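Rapport de projet, partie 3 : le matériel et le budget

Projet Busovell, atelier de robotique, remis le 10 février 2022

Bon, on va parler d'argent. C'est la partie que j'ai le plus repoussée (le chapitre sur la commande des bras était bouclé depuis longtemps) et c'est pourtant celle qui m'a pris le plus de soirées. Le sujet tient en une phrase : trier des briques de construction par couleur avec deux bras posés côte à côte, et dire ce qu'il faut acheter pour monter un deuxième poste identique à côté du premier.

Au départ j'avais prévu une enveloppe de 700 euros, tout compris. Je l'avais calculée un peu vite, en additionnant les pièces du catalogue Nurnside sans regarder les frais de port ni la quincaillerie. Grosse erreur de débutant ! Les profilés en aluminium, on les oublie toujours, et avec les équerres, les vis et les coupes sur mesure ça grimpe très vite. Les bras, eux, ne sont pas dans ce total, l'atelier les prête d'une promotion à l'autre.

J'ai donc repris la liste en partant du poste tel qu'il est monté, et j'ai tout classé en deux colonnes : ce qui s'use et ce qui ne bouge pas. Dans la première, les doigts de pince, les câbles et les attaches. Dans la seconde, la structure, le plateau, les bacs, le papier des parois. Les briques, je les ai mises à part, parce qu'on en perd et qu'il faut les mêmes teintes à chaque rachat, sinon les réglages de couleur sont à refaire.

Le poste de tri, avec les deux bras, les bacs et une vue prise à hauteur de pince :

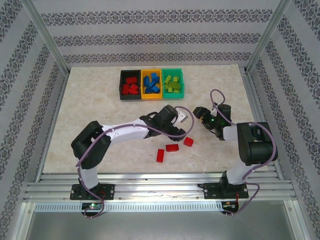
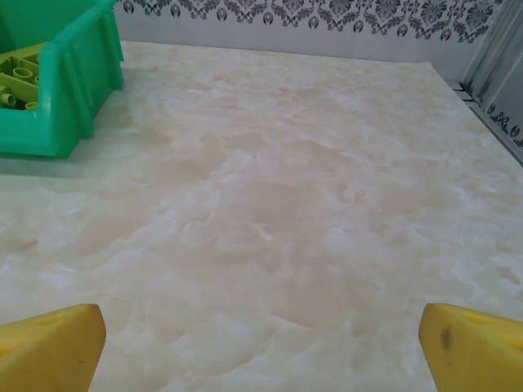
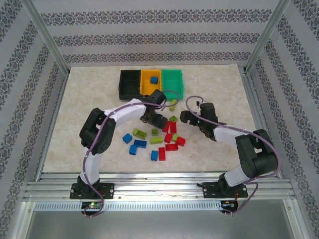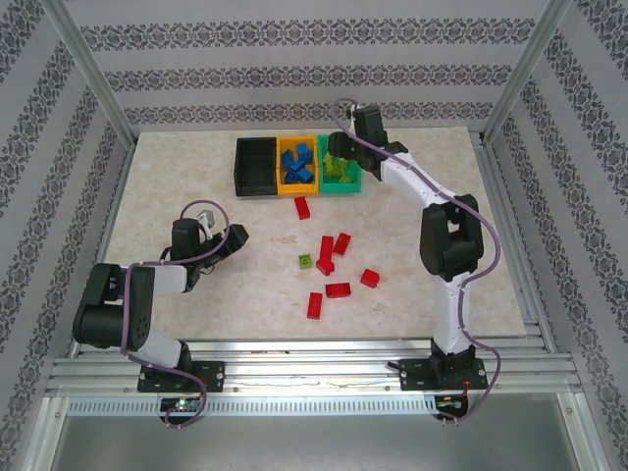 Godinho a relu ma première version et m'a répondu que je chiffrais un poste neuf alors qu'il fallait chiffrer un poste qui tourne toute l'année, pannes comprises. Sa remarque : « Ton tableau s'arrête le jour de la livraison. Et en mai, tu fais quoi si un câble lâche ? » Pas grand-chose à répondre, j'ai rouvert le tableur le soir même.

J'ai donc ajouté une ligne de rechange de 200 euros, que je ne touche pas à la commande. Elle couvre les doigts, un jeu de câbles et une petite carte électronique. Pour les câbles j'ai hésité un moment : les gaines souples de chez Trener sont plus agréables à faire passer le long des bras, mais elles coûtent nettement plus cher et le délai est long. J'ai gardé les gaines ordinaires, avec davantage d'attaches et assez de mou au niveau du poignet (j'insiste, laissez du mou, un câble trop court bride tout le mouvement).

Les bacs, c'est le poste où j'ai pu économiser sans scrupule. Des petits bacs ouverts du commerce font très bien l'affaire, tant que chaque couleur de brique a le sien et que les bords ne sont pas trop hauts pour la pince. J'avais repéré un modèle avec couvercle, plus solide, mais je ne vois vraiment pas ce qu'on ferait du couvercle.

Pour le plateau, pareil, j'ai renoncé au sur-mesure. Je voulais au début une surface unie et mate, et puis j'ai comparé les devis et j'ai repris la même finition marbrée que sur le poste actuel. Au moins les deux postes se ressembleront et on pourra comparer les essais de l'un à l'autre, ce qui m'arrange bien pour la partie 4.

Côté calendrier, je propose de commander en 2 lots. D'abord la structure et le plateau, qui prennent de la place et qu'il faut monter avant tout le reste. Ensuite les câbles, les bacs et les briques, une fois les cotes vérifiées sur la structure assemblée. Ça fait payer le port une fois de plus, je sais, mais j'ai déjà commandé des équerres à la mauvaise taille et je n'ai pas envie de recommencer.

Il reste deux points ouverts. Je n'ai pas encore de devis ferme pour les coupes de profilés, le chiffre du tableau est celui du catalogue. Et il faut décider si le second poste aura sa propre alimentation ou s'il partagera celle du premier ; j'ai mis les deux variantes en annexe, avec le détail des références.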